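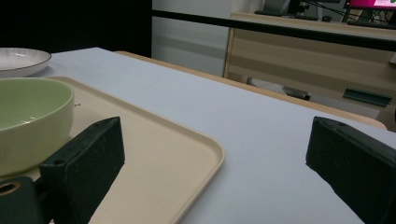
Pale green bowl on a beige tray.

Seeing your lunch: color and contrast in the dining room
Notes for my talk at Sutbridge, 12/08/2023

Slide 1. Good morning and thank you for the invitation. Speak slowly here, the microphone in this hall has an echo. Say that I worked for many years in the kitchen and only later in the planning of dining rooms, so I speak as a kitchen person and I am not a doctor.

Slide 2. Ask the room: who has eaten this week with the lights low? Wait for the hands. Many older guests eat every day as if the lights are low. The edge of a plate, the handle of a cup, the place where the table stops, all of this becomes difficult to find. People do not complain about it. They eat less, or they leave the soup because they are afraid to spill it.

Slide 3. The Clindley house. 29 residents, one dining room, windows to the north. In February we changed nothing in the menu. We changed only the plates and the mats, and we watched for 7 weeks. Tell the story of the mashed potatoes on the white plate. (Keep it short, last time it took too long.)

Slide 4.

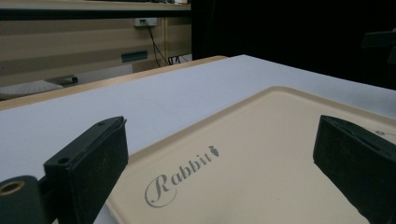 Contrast must be checked in layers, from the table up to the food. Most buyers choose the plate first, and the plate is the easy part. Then the plate goes on something, and this something goes on the table. A beige tray on a white tabletop looks calm and clean in a catalog, but for weak eyes both are light and the border between them is soft. The guest puts down a glass half on the rim and it falls. A dark mat under the tray can help, or a tray in a strong single color. Do not use patterns. Small flowers look like crumbs and people try to pick them up.

Slide 5. Costs. For a dining room of this size, the 200 new plates were the largest part of the bill. The mats were cheap. If the budget is small, begin with the mats and with 2 better lamps, and keep the old plates for dry food. Dalusmont lends sample sets for one month, the form is on the table near the door.

Slide 6. The test with the camera. Take a photo of a set table with your phone, change it to black and white, and look if the cup is still easy to find. Show this live only if the cable is working. If not, go directly to the questions.

Questions that usually come: the dishwasher and strong colors (ask the supplier for the washing test), blue plates and appetite (I have no good answer, say so), and what to do with the old stock. Finish before the coffee break, the kitchen needs the room.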